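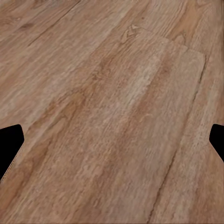 Support > Clutico pill dispenser > Set-up guide > Section 2: Placing and filling

Written by Orla Nic Aodha, checked by Dineo Mokgethi. Last revised December

2.1 Choosing a place

Most tablets and capsules keep best in a dry room away from direct heat. Read the storage line on each box before you begin. If a medicine must be kept in the fridge, do not put it in the dispenser at all.

1. Pick a flat surface indoors, within reach of a wall socket.
2. Keep the dispenser away from radiators, cookers, kettles and sunny window sills.
3. Do not use the bathroom. Steam from a shower gets into the trays even with the lid shut.
4. Check that the lid can open fully. A shelf directly overhead may stop it.
5. Make sure the person taking the medicine can hear the alarm from the bedroom and the kitchen.
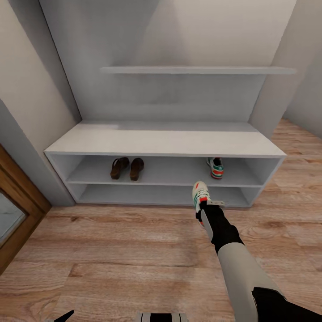
Low cabinet with a clear top and a wall shelf above.

CAUTION: Keep the dispenser out of the reach of children and pets. The lock slows a child down but is not childproof.

2.2 Filling the trays

You need the two trays supplied, the key and an up-to-date list of medicines from your pharmacist.

1. Wash and dry your hands.
2. Unlock the lid and lift out tray A. Leave tray B where it is.
3. Fill one compartment at a time, starting with Friday morning if you have kept the factory settings.
4. Check each compartment against the list. Paracetamol is often prescribed as two 500 mg tablets, a dose of 1000 mg, so look at the strength on the box as well as the number of tablets.
5. Put the tray back with the arrow facing you and press until it clicks.
6. Lock the lid and take the key out.

Note: Leave tablets in their foil if the leaflet says so. Some take up moisture within hours of being opened. Ask the pharmacist whether they can go in a dispenser – if not, set a reminder-only alarm (section 4).

Note: Keep the original boxes. A doctor or ambulance crew may need to see them, and the expiry date is printed there.

2.3 If the display shows code 154

The tray is not seated properly. Take it out, check for a tablet caught underneath and put it back. If the code returns, switch off at the wall, wait two minutes and try again.

CAUTION: Do not force the tray round by hand. Give the next dose from the original box until the fault is cleared, and write down the time – the dispenser will not record it.

Contact Clutico Support | © Clutico | Back to top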